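I started writing this post in April, put it away, and have come back to it more times than I'd like to admit. It is about sleep, or really about the lack of it, and what a bad year of nights did to my mood before I ever thought to connect the two.

For most of my life I was one of those annoying people who could nod off anywhere. Buses, armchairs, my sister's wedding reception (sorry, Annie). Then we moved out to Skokatbridge, I took on more hours, my mother got sick, and somewhere in all of that I began waking up at ten past three. Every night! I'd lie there going over the grocery list, then the bills, then some silly thing I said to a neighbor in 1998, and by the time the birds started up I was wide awake and furious with myself.

I kept telling people I was tired, and I was, but there was more going on than that. I stopped calling my friends back. I stopped cooking anything that needed more than one pot. I cried in the parking lot at the pharmacy over a coupon, and then sat in the car for a good long while wondering who that person was.

It was my doctor who asked the question that got me talking. She didn't ask how I was sleeping. She asked what I was looking forward to, and I couldn't come up with a single thing. She gave me a form to fill in, we talked it over, and she sent me to a group that meets in Brurside for people with long-running sleep trouble and low mood.
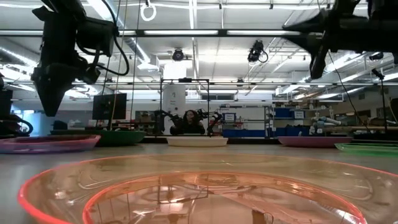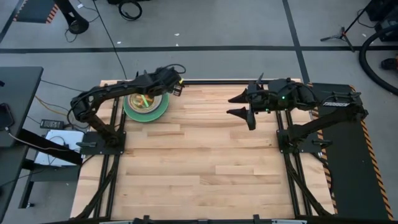
The group is run by Nevzat Uysal, a retired nurse with a very soft voice, and I'll confess I nearly turned around at the door the first time. I had pictured a circle of chairs and everybody weeping. There was a circle of chairs, I'll give myself that, but mostly people talked about their pets and their pillows and their grown children, and every so often somebody said something that went straight through me. A man about my father's age said that the nights were lonely even with his wife asleep right beside him. I thought about that the whole drive home.

We each kept a sleep diary, and mine was a mess at first. I wrote down when I went to bed, when I thought I fell asleep, when I woke, and how I felt at lunchtime. My worst week showed 110 minutes awake in the middle of one night, which looked so much smaller on paper than it had felt in the dark. I also learned that I was going to bed far too early, hoping to catch up, and then lying there waiting for it to work.

So now I stay up later, even when the couch is calling me. If I'm awake for a long stretch I go and sit in the kitchen with the little lamp on and read something dull. I get up at the same time every morning, weekends too (I grumbled about this one for a month). And I talk to a counselor, which has done at least as much for me as any of the rest.

I still have bad nights. I had one this week, as a matter of fact, and the old dread came right back with it. But I called Annie the next morning and told her, and we ended up on the phone until my coffee was stone cold.

If your own nights have gone wrong and the days are starting to go gray along with them, please mention it to your doctor, even if you only went in about your knee. I'll write more about the counseling next time, once I've asked whether she minds me mentioning her here.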